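## 4. はじめての積立設定と受取見込みの確認

お申し込みの手続き、本当にお疲れさまでした。書類の多さに驚かれた方もいらっしゃるかと思いますが、いちばん手間のかかるところはもう終わっています。この章では、Parsa(パルサ)の会員ページにログインしたあと、毎月の掛金を決め、将来の受取見込みを画面で確かめるところまでを、ゆっくりご案内します。お茶でも淹れて、通帳と直近の給与明細を手元に置いてから始めていただくと、途中で立ち上がらずにすみます。

所要時間は43分ほどを見ておいてください。慣れた方ならもっと早く終わりますが、初回は確認の画面が多いので、夕食前の慌ただしい時間よりは、夜の8時すぎや休みの日の午前中などをおすすめします。途中で中断しても、「下書き保存」を押しておけば入力した内容は残ります。

### 4.1 ご用意いただくもの

- 会員番号の書かれた加入通知書(Stodville事務センターからお送りした緑色の封筒に入っています)
- 引き落としに使う口座の通帳、またはキャッシュカード
- 直近の給与明細
- 公的年金の見込額がわかる書類(お持ちでなければ、4.4は後回しでかまいません)

> **ご注意**
> 加入通知書の会員番号と、勤務先から配られる社員番号はまったく別のものです。お問い合わせでいちばん多いのがこの取り違えですので、番号の先頭に「P」が付いているかどうかを、入力の前に一度ご覧ください。

### 4.2 毎月の掛金を決める

1. 会員ページにログインし、上部のメニューから「積立の設定」を選びます。
2. 「掛金を決める」を押します。はじめての方には、ここで同意事項の画面が出ます。長い文章ですが、解約時の手数料についての段落だけは、ぜひ読み飛ばさずに目を通してください。
3. 毎月の掛金を入力します。千円単位で指定できます。
4. 引き落とし日を選びます。毎月5日と26日の二つがありますので、お給料日のあとに来るほうを選ぶと残高不足になりにくいでしょう。
5. 「内容を確認する」を押し、表示された金額と日付に間違いがなければ「確定」を押します。

掛金をいくらにすればよいか、というご相談をよくいただきます。ご家庭ごとに事情が違いますので、このガイドで「いくらが正解です」とは申し上げられないのですが、ひとつの考え方として、まずは無理なく続けられる少なめの額から始めて、半年ほど様子を見てから見直す、という進め方があります。家計に響かないようであれば、そこで少し増やせばよいのです。はじめに張り切りすぎて、車検や冷蔵庫の買い替えが重なった月に苦しくなってしまう……というのは、本当によくあるお話ですので、どうか気楽に始めてください。

> **メモ**
> 掛金の変更は年に二回まで、手数料なしで受け付けています。三回目からは変更のたびに355円の事務手数料がかかり、翌月の掛金と一緒に引き落とされます。「休止」と「再開」はこの回数に含まれません。

### 4.3 運用の組み合わせを選ぶ

掛金が決まったら、そのお金をどのように運用するかを選びます。ここで手が止まってしまう方がとても多いのですが、あとから何度でも変えられますので、あまり身構えなくて大丈夫ですよ。

1. 「積立の設定」の画面に戻り、「運用の組み合わせ」を開きます。
2. 三つの基本コース(安定・中間・成長)のうち、気になるものを押すと、中身の割合が円グラフで表示されます。
3. ご自分で割合を決めたい場合は、「自分で組み合わせる」を押します。選べる商品は28本あり、それぞれの名前を押すと説明書が開きます。
4. 割合の合計が100%になるように数字を入れます。合計が合わないうちは「次へ」が灰色のままで押せません。
5. 「次へ」を押し、確認画面で「この内容で登録」を押します。

商品の名前はどれも似ていて、最初は見分けがつきにくいものです。そういうときは、名前よりも先に「信託報酬」の欄をご覧になるとよいかもしれません。運用のあいだずっと差し引かれる費用ですから、わずかな差でも、二十年、三十年と続けるうちに手元に残る額が変わってきます。画面右上の「並べ替え」で費用の低い順に並べることもできます。

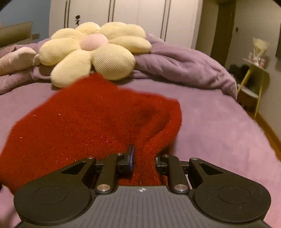

もうひとつ、年齢との兼ね合いも少しだけ考えてみてください。受け取りまで長い年月がある方は、途中で値下がりがあっても回復を待つ余裕がありますが、受け取りが数年後に迫っている方は、値動きの小さい商品の割合を増やしておくほうが落ち着いて過ごせるでしょう。「年齢に合わせて自動調整」という欄に印を付けておくと、毎年4月に割合が少しずつ安定寄りに移っていきます。ご自分で見直すのが面倒だという方には、なかなか便利な機能です。

> **ご注意**
> 「成長」コースと「自分で組み合わせる」で選ぶ商品の多くは、元本が保証されていません。積み立てた額を下回ることもあります。近いうちに使う予定のあるお金、たとえば住宅の頭金や学費は、こちらとは別の口座に分けておいてください。

### 4.4 受取見込みを確認する

ここからは、将来いくらくらい受け取れそうかを試算してみましょう。試算には、会員ページに組み込まれている計算ツール「Emix(エミックス)」を使います。別のアプリを入れる必要はありません。

1. 上部のメニューから「受取見込み」を選び、「Emixで試算する」を押します。
2. 生年月と、積立を終えたい年齢を入れます。
3. 公的年金の見込額を、**月額**で入れます。お手元の書類に年額で書かれている場合は、12で割った数字を入れてください。
4. 退職後に毎月かかりそうな生活費を入れます。今の生活費をそのまま入れても試算はできますが、住宅ローンが終わっている、通勤がなくなるといった変化を思い浮かべながら直すと、より実感に近い結果になります。
5. 「物価の上昇を考える」に印が付いているのを確かめてから、「試算する」を押します。

結果は折れ線で表示されます。青い線が受取の見込み、灰色の線が生活費の見込みです。灰色の線が青い線より上に来ているところは、貯蓄などで補う必要のある時期にあたります。はじめて見ると、思ったより灰色の線が高くてがっかりされる方もいらっしゃいます。でも、がっかりするためのものではありませんので、掛金を千円増やしたらどうなるか、働く期間を一年延ばしたらどうなるかと、いろいろ数字を動かしてみてください。試算は何度行っても、4.2や4.3で登録した内容が変わってしまうことはありません。

> **メモ**
> 青い線が途中で急に下がるときは、受取期間の設定が短くなっている場合がほとんどです。「詳しい条件」を開き、受取期間の年数をお確かめください。一時金と年金の併用を選んでいる方は、一時金を受け取った時点で線が一段下がりますが、これは正常な表示です。

ご夫婦で一緒に考えたい場合は、「家族の分を追加」を押すと、お二人分を重ねて表示できます。お相手が当制度に加入していなくても、年金の見込額と生年月がわかれば入力できます。税金と社会保険料は試算に含まれていませんので、実際の手取りは表示された額より少なくなるとお考えください。

### 4.5 うまくいかないとき

**「番号が一致しません」と出る**
会員番号のハイフンを省いて入力していないか、お確かめください。ハイフンも含めて半角で入力します。続けて五回間違えると一時的にログインできなくなりますが、一時間ほどお待ちいただければ解除されます。

**引き落とし口座が登録できない**
ご本人名義以外の口座はお使いいただけません。結婚などでお名前が変わった方は、先に金融機関で名義の変更をすませてから、改めてお試しください。

**試算結果が印刷できない**
印刷用の画面は新しい窓で開きます。お使いのブラウザーで別窓の表示が止められていると、ボタンを押しても何も起こらないように見えます。設定で会員ページを許可していただくか、「書面で送付」を選んでください。

書面はPundcombeの印刷センターから発送しますので、お手元に届くまで一週間ほどかかります。住所を変更されたばかりの方は、「お客様情報」の画面で新しい住所に変わっているのを確かめてからお申し込みください。

設定が終わったら、次の章「5. 受取人の指定と変更」へお進みください。今日はここまでにして、また別の日に続きをなさっても、もちろんかまいません。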